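Skills Lab Opens for Summer: Hours, Booking and What to Bring

The practice rooms on the second floor of the Kumstead building are back on summer hours. Most of what follows concerns the hand suturing and knot tying sessions, which have changed the most since the spring. Please read it before you book, even if you have used the rooms before.
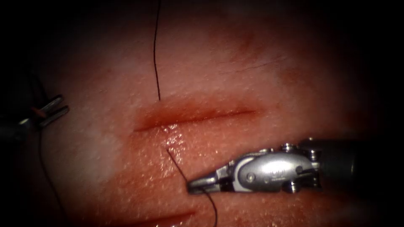
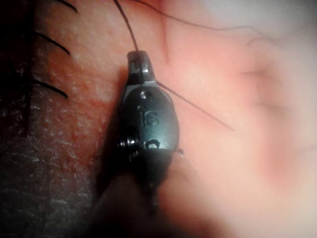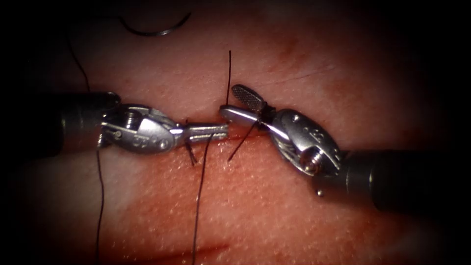
Instruments at a practice pad.

Posted June 13, 2021 | Skills Lab Office | Filed under: Teaching, Rooms and Equipment

Booking for the summer sessions is now open through Flilter, the same system used for the lecture halls. The old paper sheet on the door has been taken down and names written on it in May have not been carried over. If you signed up that way, you will need to book again.

Each bench can be reserved in blocks of 2 hours. You may hold two blocks at a time, and once you have used one you can book another. Blocks not claimed in the first 15 minutes are released to anyone waiting. If you can't come, cancel in Flilter so the bench shows as free. An email to the office does not cancel a booking.

The rooms open at 8 in the morning and close at 6. Evening hours will return in the fall. Badge access outside those times has been turned off for everyone, including teaching staff, while the door readers are replaced on that side of the building.

Supplies

Last year the lab went through 1,341 practice pads, well over what had been budgeted. Many of them were thrown out with only a few cuts on one side. A pad can be used on both faces, and the cuts can be closed and reopened several times before the surface starts to tear. Please take from the bin marked "used, still good" first. New pads are for assessment days and for first sessions with beginners.

Suture for practice is expired stock and comes mixed. You may find several sizes in the same drawer. If you need a certain size for a course, ask at the desk the day before and a pack will be set aside. Practice stock must not leave the lab. It looks the same as what is used in the clinics once it is out of the wrapper, and it is not sterile.

Beginner kits can be borrowed for two weeks. There are 100 of them, and each holds a needle holder, toothed forceps, scissors, a length of cord for knots and a printed card. When you return a kit, the desk will check it against the card while you wait. Scissors are the item most often missing. Replacement scissors are on order from Skelach and should arrive before the July courses.

Needles go in the yellow boxes on the wall, never in the trash and never back in the drawer. If a needle drops on the floor, stop and find it before you carry on. There is a magnet on a stick hanging next to the sink in each room. If you stick yourself, wash the spot with soap and water and tell the desk, even though the material is for practice only.

Courses

The basic closure course runs four times this summer. It covers simple interrupted stitches, the vertical mattress stitch and instrument ties. Places are open to students from the second year on and to nursing staff with their supervisor's approval. The course is free, but there is a waiting list for the first two dates. The third and fourth still have room.

The running stitch course has been split in two. Part one is hand work only. Part two adds deep layers and is open to people who have finished part one or who bring a signed form from their program.

Anyone who wants feedback outside a course can leave a finished pad in the tray at the desk with their name and email on the back in marker. An instructor will send written comments within a week.

Equipment fund

The Mbeki fund has given the lab $2,000 toward new lamps. The present ones flicker, and two in the back room no longer stay up by themselves. Lamps will be changed one room at a time, starting with the back room, so expect fewer benches there for a few days. Flilter will show which ones are out of use.

Questions about bookings and kits go to the desk on the second floor. Questions about course approval should go to your own program office.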